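Section 9: When the gripper lets go early

I wrote most of this section on a Thursday night, after our gripper spent the whole afternoon dropping towels halfway through a fold. If you've turned to this page, yours is probably doing the same thing, so take a breath, put the gripper down and don't start swapping parts yet! I did that, and all I got was a second problem on top of the first.

The fault on our Craddock build looked like this. The fingers closed fine, the screen said closed, and then partway through the lift the jaws eased open and out came the cloth. No beep, no warning. The log had error 688 in it, which the Werar software lists as "finger position lost." It means the software couldn't find one of the square markers at the base of the fingers, so it fell back to its starting position (open). If your log says 656 instead, that's the motor overheating, and you want Section 3.

CAUTION: Switch off the power before you put your own fingers anywhere near the jaws. When the marker comes back into view, the gripper will go straight to whatever position it was last told to hold, and it goes fast. I have had a thumbnail pinched this way and I don't recommend it.

Checking the markers

1. Stop the program and switch off at the wall. The stop button on its own leaves the motor live.

2. Wipe both markers with a dry, soft cloth. No spray cleaner, please. It gets under the corners and they start to lift (ask me how I know).

3. Run a fingernail along each edge. If a corner comes up, peel the whole marker off and put on a new one. Gluing down just the corner leaves a ripple, and the camera hates a ripple.

4. Make sure the marker sits square on its mounting plate. Ours had gone on crooked.

5. Look for glare. Our left marker washed out whenever the ceiling light hit it, and turning the whole setup a little on the table cured that.

6. Power up with your hands clear, open the Werar live view and move the fingers slowly from open to closed and back. Both markers should stay outlined the whole way.

Note: If you're on the older Fanevham plates, the screws work loose over time and the marker shifts along with the plate. Tighten them before step 4 or you'll be doing step 4 twice.

Trying it again with cloth
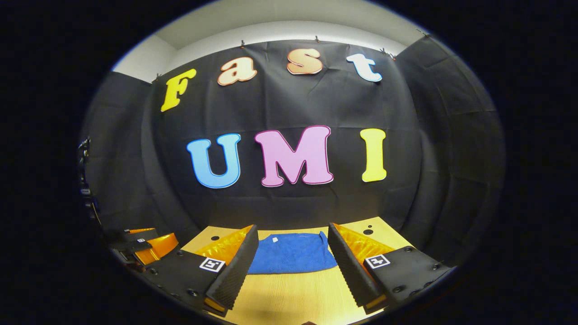 Pudodthorpe Workshop Notes

Start with a towel laid flat on the table between the fingers, like the blue one, and leave everything else out of reach of the jaws. I like a towel for this job, as it's soft and doesn't mind being dropped.

7. Close on the towel at the slowest speed and lift it just clear of the table. Hold it there and watch the log.

8. If there's no new 688, lower it, open up and do it again at normal speed.

9. If the towel slides out and the log is clean, the markers are fine and your trouble is grip. Check the bumpy faces of the foam pads for lint, which builds up faster than you'd think with terry cloth.

CAUTION: Don't grab for the towel if it starts to fall. Let it go, stop the program, then pick it up.

If 688 still comes back after all that, save the log before you restart, as restarting wipes it. The camera cable is the next suspect, and it's covered in the section after this one.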